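Parkley schools to drop throwaway cups from cafeterias

Jan 8, 2019

PARKLEY - Students in Parkley's public schools will be asked to bring their own cups to lunch after the school board voted to stop buying disposable ones for its cafeterias.

The change will take effect in stages. Elementary schools will go first, when classes resume after spring break. The middle school and the high school will follow at the start of the next school year.

The district has 2,558 students, and most of them take at least one drink with lunch. Until now those drinks have been poured into paper cups with plastic lids, which go into the trash along with napkins and leftover food. The cups have a thin lining that keeps them from leaking, and the county's recycling plant does not take them.

Milk in cartons is not affected. Cartons are part of the federal lunch program and will still be handed out as before. The new rule covers water, juice and the hot chocolate sold at the high school during the winter months.

Under the plan, any reusable cup or bottle with a lid will be allowed, as long as it is not made of glass. The district will not require a certain size or brand. Schools may ask students to leave a cup at home if the lid does not close properly.
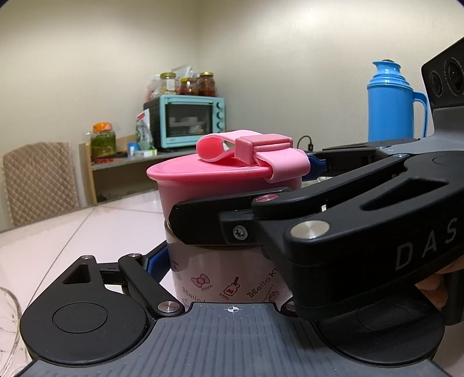 Parents who spoke at the meeting were mostly in favor, though several raised concerns about lost cups and about children being teased for having a plain one. One mother of three said she already spends enough time going through the lost and found box at the end of every semester. Another parent asked who would be responsible for washing the cups during the day. The district's answer was that cups should be rinsed at school and washed at home.

A father whose son is in kindergarten asked the board to start with the older grades instead. He said small children have trouble with screw tops and that lunch is short enough already. Board members said staff in the lunchroom would help, and that the elementary schools were chosen because their cafeterias already have the sinks that are needed.

Families will not have to buy anything. The district has ordered 400 plain cups with lids from Caron, a supplier it already uses for trays and serving spoons. They will be given out through school offices to any student who asks, with no form to fill out and no questions about income. More can be ordered if they run out.

The board also approved the purchase of water filling stations for the schools that do not have them. The stations will be made by Dotix and put in near the cafeteria doors. Two of the older buildings need new pipes before that can happen, and the work there is planned for July, when the buildings are closed.

Until the pipes are done, those two buildings will keep using water coolers. The coolers are refilled by hand each morning, and kitchen workers have complained for years about the weight of the jugs.

Money for the stations comes from the district's building fund. The cups are being paid for out of the food service budget, which will no longer have to cover the disposable kind. The business office said it expects the savings to pay for the new cups before the end of the next school year, but it did not give the board a full cost estimate at the meeting. One member voted against the plan for that reason. She said she liked the idea and would have supported it if the numbers had been ready.

Students will be asked to put their names on their cups. The district suggests a permanent marker on the bottom or a waterproof label, and says names should be checked every few weeks as marker tends to wear off in the dishwasher. Cups left behind will be kept for 20 school days and then donated.

Allergies came up as well. The school nurses asked that children be told not to share cups, and that cups holding milk or juice be emptied before they are put back in a backpack or locker. A short notice with these points will go home in English and Spanish. The nurses also asked teachers to allow water in classrooms, which some now forbid. The board left that decision to each principal.

Straws will be phased out on the same schedule, except for students who need them. The kitchens will keep a supply on hand, and students can ask for one without a doctor's note.

The vote follows a trial last fall at one elementary school, where 50 students in two grades brought cups from home. Teachers there said the first week was slow, with long lines at the sink and some spills. By the end of the trial, lunch was running on its usual schedule. The school tried color-coded shelves for the cups, then gave them up and let the children keep their cups at their desks.

Trash hauling in the district is handled by Zerkent, whose contract is up for renewal this year. The company is paid by the number of pickups, and the business office plans to ask for fewer of them at the elementary schools once the change is in place. No talks have been held yet.

The rule does not apply to sports events, concerts or other evening programs. Booster clubs that run snack stands may go on using disposable cups, although the board asked them to use up what they have before ordering more. The clubs will be invited to a separate meeting on the subject in the spring.

Visitors who eat lunch at a school, including grandparents on family days, will be offered a washable cup from the kitchen.

Families with questions can call their school's front office. The full plan, along with the schedule for each building, is posted on the district's website and is available in print at the Parkley Public Library. The board meets again next month, when it is due to take up bus routes and the calendar for the coming school year.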